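Stecktests mit zweiarmigen Robotern: Vorbereitung, Freigabe und Ablauf

Stand: 19. Mai 2026
Bearbeitung: Ülle Rimkutė, Prüfung: Frøydis Granström

Geltungsbereich

Die Anleitung gilt für Füge- und Greifversuche an Tischaufbauten im Prüfraum Perville. Sie gilt für zweiarmige Systeme mit mehrfingrigen Händen, die ohne trennende Schutzeinrichtung betrieben werden. Für Zellen mit Schutzzaun gilt weiterhin die Arbeitsanweisung Viturska. Die Risikobeurteilung nach ISO 12100 muss vor dem ersten Versuch vorliegen und wird durch diese Seite nicht ersetzt.

Voraussetzungen

Die bedienende Person ist am Steuerungssystem Morkix eingewiesen und in der Liste des Prüfraums eingetragen. Eine zweite Person hält sich in Reichweite des Not-Halt-Tasters auf, solange die Antriebe freigegeben sind. Sie übernimmt in dieser Zeit keine anderen Aufgaben, auch kein Protokollieren.

Schritt 1: Arbeitsraum festlegen

Den gemeinsamen Arbeitsraum beider Arme in Morkix als Quader anlegen. Die Unterkante liegt 3 mm über der Tischplatte, gemessen mit Fühlerlehre an allen Ecken. Der größte gemessene Wert der Plattenhöhe ist maßgebend. Bereiche, die nur von einem Arm genutzt werden, separat anlegen und dem jeweiligen Arm zuweisen. Überlappungen sind nur dort zulässig, wo der Versuch eine Übergabe verlangt. Die Zuweisung wird im Versuchsblatt eingetragen.

Schritt 2: Prüfbrett aufsetzen

Das Brett rutschsicher fixieren und gegen den Tisch referenzieren. Lose Teile erst einsetzen, wenn die Referenzfahrt abgeschlossen ist. Werkstücke, Aufnahmen und Schlitze auf Grate kontrollieren. Beschädigte Teile nicht nacharbeiten, sondern gegen Ersatz aus dem Satz Ramanauskas tauschen. Die Teilenummern vor und nach jedem Durchgang mit der Stückliste vergleichen. Ein fehlendes Teil beendet die Versuchsreihe, bis es gefunden ist.

Schritt 3: Leitungen führen

Leitungen an Unterarm und Handgelenk so verlegen, dass sie in jeder Endlage spannungsfrei bleiben. Dazu jede Handachse im Handbetrieb einmal in beide Anschläge fahren und den Bogen beobachten. Kabelbinder nicht auf bewegten Gehäusekanten setzen. Leitungen auf dem Tisch liegen außerhalb des in Schritt 1 angelegten Quaders.

Schritt 4: Grenzwerte setzen

Für den Einrichtbetrieb gilt im Prüfraum eine Höchstgeschwindigkeit von 175 mm/s am Werkzeugbezugspunkt. Die Fügekraft ist auf 30 N begrenzt. Beide Werte werden im Profil „Stecktest“ gespeichert und dürfen während einer Reihe nicht geändert werden. Wer einen höheren Wert benötigt, legt ein neues Profil an und lässt es von Frøydis Granström gegenzeichnen. Grenzwerte aus der Risikobeurteilung haben Vorrang, wenn sie niedriger liegen.

Schritt 5: Probelauf

Den Ablauf zuerst ohne Teile fahren. Während des Probelaufs den Not-Halt einmal auslösen und prüfen, ob beide Arme stehen bleiben. Nach dem Quittieren darf keine Bewegung selbsttätig anlaufen. Das Ergebnis mit Kürzel eintragen. Nach Änderungen an Profil, Brettlage oder Leitungsführung ist der Probelauf zu wiederholen.

Schritt 6: Versuch durchführen

Teile einsetzen, Arbeitsraum verlassen, Antriebe freigeben. Nach einem Fehlgriff zuerst anhalten, dann die Antriebe sperren und erst danach in den Arbeitsraum greifen. Herabgefallene Teile nicht bei freigegebenen Antrieben aufnehmen. Nach 4 Fehlgriffen in Folge wird die Reihe abgebrochen und die Referenzierung aus Schritt 2 geprüft.

Schritt 7: Abschluss

Beide Arme in Ruhelage fahren, Antriebe sperren, Stückliste abgleichen. Protokolle werden unter der Versuchsnummer in Morkix abgelegt. Die nächste Überprüfung dieser Anleitung ist für Oktober vorgesehen.

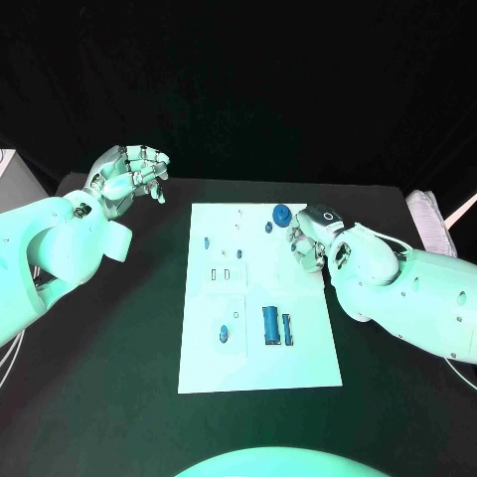
Bei einarmigen Greifvorgängen ist die Haltung des unbeteiligten Arms ebenso festzulegen wie die Bahn des aktiven. Er wird im Ablauf als Wartelage mit eigenem Namen geführt und nicht als Zwischenpunkt der vorherigen Bewegung. Die Wartelage muss frei von Brett und Tisch sein: Die linke Hand steht offen und angehoben über der Tischecke und berührt nichts, die rechte arbeitet neben dem runden blauen Knopf an der Oberkante des Bretts. Bei dieser Griffhaltung ist auch die dünne weiße Leitung am rechten Handgelenk nach Schritt 3 zu kontrollieren, da sie in einem Bogen von der Hand zum Unterarm läuft. Wechselt der aktive Arm, wird die Wartelage für die andere Seite neu angelegt und im Probelauf bestätigt. Spiegeln der Koordinaten genügt nicht.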